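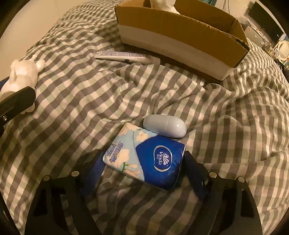 Gray-and-white gingham check on a bedsheet

Gingham embroidery

Gingham embroidery is a form of counted surface embroidery worked on checked cloth, in which the woven squares of the fabric take the place of a printed or drawn pattern. It is also known as chicken scratch, snowflaking, gingham lace and Depression lace. The stitches are few and simple. A double cross stitch, a straight running stitch and a looped or woven circle make up most of the work, and the placing of light and dark thread over light and dark squares gives a result that looks like lace laid on the cloth.

The technique is used mainly on aprons, pillow covers, table linen, curtains and children's clothes. It differs from cross stitch on even-weave fabric in that the unit being counted is the check and not the thread.

Contents
1 Names
2 Cloth
3 Thread and tools
4 Stitches
5 Charts
6 Regional forms
7 Commercial patterns
8 Finishing and care
9 Collections
10 See also

Names

The name "chicken scratch" is common in the United States and is generally taken to refer to the look of the double cross stitch. "Snowflaking" refers to the finished motifs, many of which have six or eight points. "Depression lace" points to the 1930s, when the work is often said to have been popular as a cheap substitute for lace trim. Pieces of embroidery on checked cloth are known from before that decade, and the name should not be read as a date of origin.

In the Cerach valley the work is called square lace. The term covers both gingham embroidery proper and a related darned edging worked over the hem.

Cloth

Gingham is a plain-weave fabric woven from dyed and white yarns. Equal stripes of color and white run in both the warp and the weft, and where they cross they form three kinds of square: full color, white, and a middle tone in which colored yarns cross white ones. All three are used in the design. In most charts the motif is built on the middle-tone squares, the dark squares are covered with white crosses, and the white squares are left open or crossed in the dark shade.

The size of the check sets the size of the work. Cloth is sold by the number of checks to the inch, or by the width of one check. Eight checks to the inch is usual for adult work and four to the inch for beginners and for large household items. Checks smaller than this are difficult to fill with a double cross stitch without crowding.

The squares should be true. In cheaply made gingham the check is often slightly longer in one direction, and a motif counted as a square will come out as a rectangle. Printed checks can also stray from the grain of the fabric, so that a row of stitches drifts across the weave. Woven cloth is preferred, and can be told from printed cloth by looking at the back: in woven gingham the two faces match.

Cloth made of cotton, or of cotton with some polyester, is suitable. It is normally washed before stitching to remove sizing and to allow for shrinkage. Seersucker, crepe and stretch fabrics are not used.

Thread and tools

Stranded cotton floss is the standard thread. Two or three strands are used on checks of eight to the inch, and up to six strands on checks of four to the inch. Pearl cotton is used for the looped circles in some older work, where a firmer line is wanted.

Three shades are enough for a complete design: white, a dark shade of the color of the cloth, and a shade matching the colored squares. Many pieces use only the first two. Black is sometimes used on red or yellow gingham.

A crewel or embroidery needle with a sharp point is used. The blunt tapestry needle common in counted work is less suitable, as the weave of gingham is closer than that of canvas or even-weave linen. A hoop of four to six inches keeps the cloth flat. Tension should be even but not tight, and the hoop is taken off between sessions to avoid a crease that is hard to press out.

Stitches

Double cross stitch. An upright cross is worked over a diagonal cross, or the reverse, within a single check, giving a star of eight points. The arms stop slightly short of the edges of the square. The order in which the arms are laid should be the same across the whole piece. Some workers lay the diagonal cross in one shade for an entire row and return with the upright cross in a second shade.

Straight stitch. A single stitch is laid across the middle of a square, either upright or level. Straight stitches lead from one cross to the next and serve as the anchors for the circles.

Looped circle. The thread is brought up beside a straight stitch and passed under each of the four straight stitches that surround a square, without entering the cloth, then taken down where it began. One pass gives a single circle and two passes give a double circle. Pulled too tightly, the circle closes into a diamond.

Half circle. This is worked in the same way around two or three anchors. It is used along the edges of a motif, where a full set of four is not present.

Woven filling. In a few regional forms the circle is replaced by a small woven spider, in which the thread goes over and under the spokes of a double cross several times. It uses a good deal of thread and raises the surface.

Stitches are worked in a fixed order. All double crosses are completed first, followed by the straight stitches and then the circles. Motifs are started from the center of the cloth. Thread is carried across the back for no more than two or three squares, since longer floats show through white checks and catch in use.

Charts

Charts for gingham embroidery are drawn on squared paper, one square to each check. A star stands for a double cross, a short line for a straight stitch, and a ring or an arc for a looped circle. Shades are shown by heavy and light symbols. The chart must also state whether its center falls on a dark, middle-tone or white square. If this is left out, the design can be worked with its shading reversed, and the lace effect is lost.

Borders present a separate problem. The check repeats every two squares, so a border motif must take up an even number of squares if each repeat is to match the last. Corners are normally planned first and the sides filled toward the middle, with any adjustment made at the center of each side.

Regional forms

The Cerach form uses white thread only and leaves the white squares empty. Motifs are large, often 39 squares across, and are set singly in the corners of a cloth. The odd number gives a true center square. The darned hem edging mentioned above is worked last and is one or two checks deep.

The Wostine form is worked in two shades and covers the ground closely. Double circles are used throughout. Heart and diamond outlines are common, with a woven filling at the center. Wostine aprons usually carry a band of embroidery above the hem and a smaller matching band on the pocket.

Commercial patterns

Leaflets for gingham embroidery have been issued by many thread and pattern companies. The Skiner leaflets, sold singly and later in bound sets, ran to 40 numbers and are the most complete guide to the designs used for aprons. Early numbers give written directions square by square and have no charts. From the middle of the series onward, charts are printed in two colors.

Coşkun gingham, a woven cotton cloth made for this work, was supplied in red, navy, green, brown and yellow. Its check measured the same in warp and weft to a close tolerance, and several of the later Skiner leaflets name it as the cloth to be used. Designs drawn for it can be worked on other gingham, though finished sizes will differ where the check is not the same.

Finishing and care

Finished work is pressed from the back on a padded surface, with a damp cloth over it. Pressing from the front flattens the circles. Table linen is usually hemmed by hand, with the fold placed on the line between two rows of checks.

Red and navy floss should be tested for bleeding before it is used next to white. Washing is done in cool water with a mild soap. The looped circles are held only at one point and are the first part of the work to wear, and on old aprons they are often missing while the crosses are sound. They can be replaced without disturbing the other stitches if the straight stitches are still in place.

Collections

The Wostine textile collection holds 1,266 checked-cloth items, most of them aprons and table covers. Few are dated. Items are sorted by check size, then by ground color, then by main motif. Aprons cut from feed sacks or other printed cloth are listed separately.

See also

Counted-thread embroidery
Smocking
Teneriffe lace
Apron
Even-weave fabric

This page was last edited on 19/10/2024.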